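Grasp order, reflections and the thumb problem

Posted 05/08/2024 by Vibeke Hedegaard

Third post on the student manipulation project. The earlier two covered the wiring and the teleoperation latency, so I won't repeat either.

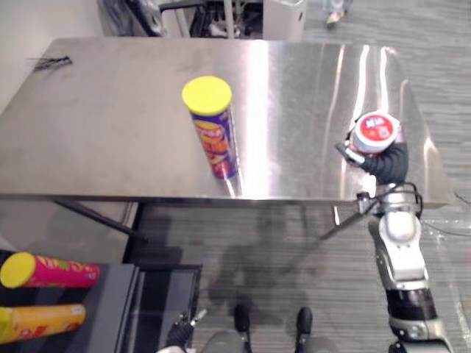
The task for the summer block is pick and place with grocery items, two arms, mixed container shapes. Tall cylinders, short round tubs, and later on bags, which I am not looking forward to. The group calls the task set Urkero, after a shop in a story Snædís Bjarnason's grandmother used to tell. The control code is called Jultalar and I have given up asking why.

We settled on crisp tubes for the tall class. They are cheap, stiff enough to survive a bad grasp, and every one has a flat plastic lid that the detector finds easily. The fault is that they are tall for their base. A finger that arrives a few millimetres early on one side tips the tube before the others have closed. Satish Mathew's fix was to slow the last part of the approach and close the thumb first, then bring the remaining fingers in together. It costs time on every pick and I think it is right for now.

Short tubs behave differently. They don't tip, they slide. Steel has very little grip to offer and a tub pushed by one finger simply travels until something stops it. For these the thumb-first order is wrong, and we spent most of a session proving that. The current rule is a height threshold: above it, thumb first; below it, all fingers at the same rate with a lower current limit. The threshold was picked by hand. Skarphéðinn Þrastardóttir wants to derive it from the ratio of height to base, and she has a half-written script for doing so.

Then there is the table. A brushed steel top under ceiling lights produces long white streaks, and the depth camera returns either nothing or nonsense along them. We tried three things:

Masking the streaks by brightness. This works until somebody moves the table.

Fitting a plane to the good points and filling the rest. This is what we run now. It handles the surface well but it also flattens anything low that sits inside a streak, so a tub lid can lose its edge.

Covering the table with a matt cloth. It solves the problem completely and I have refused it, on the grounds that the kitchens and stockrooms this is meant for do not come with a cloth on.

Numbers for the current build. We recorded 688 attempts since the rule change, across both arms. Of the failures that had a clear cause, the largest group was bad depth near a streak, followed by the thumb catching the rim of a tub on the way down. The thumb one is a planning error. The hand model in the planner has the fingers slightly thinner than they are, so it believes there is clearance where there is none. Signe Ingvarsson has measured the real fingers with callipers and the corrected model goes in this week.

The arms still share one workspace with no proper arbitration between them. At the moment the left arm waits near the table edge while the right is working, and the reverse, which is safe and dull. Anything better needs a collision check at a rate we can't yet hold. The present check takes 24 milliseconds and I want it at 15. Skarphéðinn thinks most of the excess is in copying the point cloud twice, and having read the code I agree with her.

A few notes for whoever takes this over in September:

Home both hands before enabling the arms. The order matters, and the error message you get otherwise is misleading.

Keep the forearm cable outside the wrist. It will loop a little. Leave it a loop, and do not tie it down tight, as Satish did, or the wrist loses part of its rotation.

Logs go on the Tukirley drive, one folder per session. The disk on the control machine is small and it will stop recording without telling you.

The Hallgrímsson fund has given us 2,960 kroner towards fingertip pads. I have asked for two hardnesses. The softer set should help with the tubs on steel and will probably wear through first. I'll post the slip measurements when they arrive, with the raw files, assuming the folder naming has been agreed by then.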